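Snack and Meal Support for Evening Learners – Progress Report
Pirklow Adult Learning Center, report to the Stelholm Fund, second period

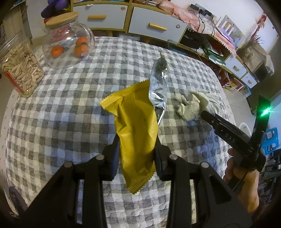

Snack packet over a checkered quilt.

Prepared by Arne Kasten, program coordinator

1. Where we are

The grant pays for food and drinks for people taking evening classes at the Pirklow center, plus the staff hours needed to order, store and hand it out. Classes run from 5:30 to 9 p.m., and many learners come straight from work. At the end of this period 131 learners were enrolled in the evening program. Of these, 81 signed up for the food support, which is open to everyone and does not ask for proof of income.

We are on schedule with the main parts of the work plan. The cooking sessions are behind, and section 4 explains what we want to do about that.

2. Work done in this period

The snack table now opens at 5:15 p.m. and stays open through the first break. In the first period it opened only at the break, and teachers told us that learners were leaving the building early to buy something and coming back late. Moving the opening time meant changing one staff shift. Lutz Hollmann took this over and has kept it since.

We switched our dry goods order to Perkano in the spring. Their minimum order is smaller than the old supplier's, so we no longer have to store more than the closet on the second floor can hold. Delivery has been late twice. Both times we covered the gap from the supermarket and charged it to the contingency line.

Hot meals are served one evening a week from the kitchen at Quintanilla, the community hall across the street. The hall gives us the kitchen free of charge but asks us to pay for cleaning. This was not in the original budget. The cost is small and we have put it under "facilities" in the attached sheet.

Labels for allergens are now printed in the languages used in our beginner classes. The labels took longer than planned, mostly in checking the translations.

3. What learners and teachers told us

We handed out a short paper survey in July, before the summer break. The most common request was for more fruit and less sweet food. Several learners asked for items they could put in a bag and eat on the bus home, and we have moved part of the order to single-serving packs for this purpose. These cost more per portion than the large bags, and we will watch the effect on the budget.

Teachers of the math and bookkeeping classes said that attendance after the break is steadier than last year. We do not have good enough records to show this in numbers. The sign-in sheet only covers the start of class. From the fall we will use a second sheet after the break in 6 of the classes, so that the next report can say something firmer.

Two learners complained that the hot meal evening was always the same one and that they had no class then. This is a fair point. Quintanilla cannot offer a second evening before winter, but they have agreed to let us switch evenings once per term.

4. Cooking sessions

The work plan promised short sessions on low-cost cooking. We have held five, and attendance was uneven. The first ones were set for late afternoon, which most working learners could not make. The later ones ran right before class and filled up, but 45 minutes was too short to cook, eat and clean up.

We would like to run the remaining sessions as longer ones between terms, with fewer dates. Total teaching hours would stay the same. We ask for the Fund's agreement to this change before September, when we have to confirm the kitchen.

5. Budget

Spending on food is slightly under plan, mainly from the weeks the center was closed for heating repairs. Staff costs are on plan. Cleaning was not planned, as noted above. We ask to carry the unspent food money into the next period and do not need any additional funds.

6. Next steps

– Second sign-in sheet in use from the first week of the fall term
– New agreement with Perkano on delivery times
– Remaining cooking sessions scheduled once the Fund has replied
– Storage closet shelving replaced – Lutz Hollmann is getting quotes

Receipts and the signed timesheets are in the separate folder. Questions about the budget sheet can go to Arne Kasten at the center office, which is staffed from 2 p.m. on class days.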